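Menov Bench Automation Support
Ticket category: Operating practice, tabletop handling
Site: Gatlow
Opened: Apr 6, 2021
Status: Resolved, guidance issued
Priority: Normal

Summary of request

The Gatlow site asks which section of the Mandagi Handling Rules applies when small writing instruments are handled at a drawer unit on the bench. Two shifts have been working from different readings. One shift treats an open drawer as a container and applies the container clearances. The other treats it as a fixture and applies the fixture clearances, which are tighter. The site requests a ruling before the next internal review in August.

A second question concerns grip force on pens with a clear barrel. The site's task sheet gives one force setting for all items in the stationery set.

Initial response from support

The site was asked to supply the task sheet in use, the revision of the Handling Rules held at the bench, and wrist views from the task. The task sheet was received the same day. It cites revision 2 of the Handling Rules. The current revision is 3. Section numbers changed between the two, and the paragraph on drawers was moved out of the general section on containers.

The wrist view at the drawer was reviewed against the approach rule.
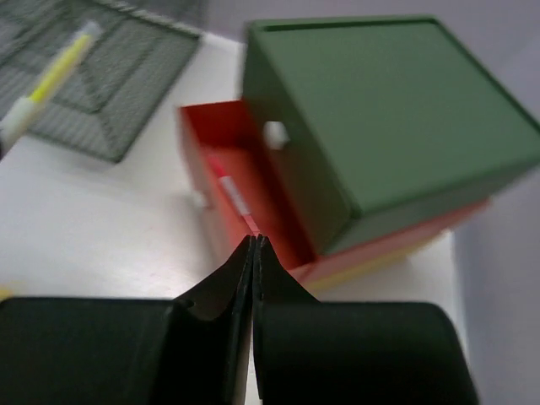
Figure 1. Gripper at the storage unit, red drawer partway open.

Findings on the drawer

Under revision 3, a drawer that is partway open is handled as a moving fixture. It is not to be treated as a container, even where an item is lying inside it. The following applies.

The fingers are to be closed, or nearly closed, until the gripper is over the opening. They are then opened only as far as the item requires. The fingertips in Figure 1 nearly touch, and this point is met.

The approach is to be made from the open side of the drawer. Travel across the top of an upper tier is not permitted with a held item.

Contact with a knob is permitted only during a programmed open or close step. Incidental contact is logged as a fault, whether or not the drawer moves.

Items outside the drawer, including those resting on a tray or organizer, are to be listed on the task sheet if they lie within reach of the arm. The sheet supplied by Gatlow lists the drawer contents only. The highlighter on the mesh tray should be added.

Reply from site

The site accepted the ruling on the drawer and withdrew the container clearances from its task sheet. It asked whether the tray could be left at the bench between runs. The site also reported that the shared force setting had been chosen for the heaviest item in the set and had not been reviewed when the pens were introduced.

Findings on grip force

A shared force setting is allowed only where every item in the set has the same barrel type. Clear plastic pens are a separate class under section 8 and require their own entry. The entry must state the grip height, the force setting, and the orientation in which the item is to be carried.
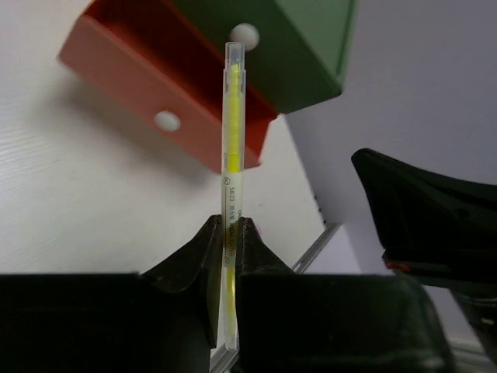
For an upright carry, the grip is to be taken on the barrel and kept clear of the cap. A grip below the midpoint is acceptable where the item is short and the carry speed is reduced. The lower end must have free space beneath it for the whole of the move. Where printed text on the barrel is used to identify the item, as with the model number S623, the check is to be completed before the fingers close, as the fingers may cover part of the lettering.

Where a second arm shares the table, it is to be held at its rest position during the carry unless the task sheet names it. The present sheet does not name it. If the site intends both arms to take part, a joint task sheet is needed, and the Zudetti two-arm form may be used for this purpose.

On the question of the tray, it may remain at the bench between runs provided its position is marked and recorded.

Actions required of site

Replace revision 2 of the Handling Rules at all benches.
Amend the drawer entry to read "moving fixture."
Add the tray and its contents to the item list.
Create a separate entry for clear plastic pens.
State the rest position of the second arm.

Closing note

The amended task sheet was received and checked against revision 3. One correction was requested: the grip height had been given from the tabletop and should be given from the lower end of the pen. The corrected sheet has been accepted. Both shifts are to sign it before the next run, and the signed copy is to be kept with the bench record.

Related documents: Mandagi Handling Rules, revision 3; Zudetti two-arm form.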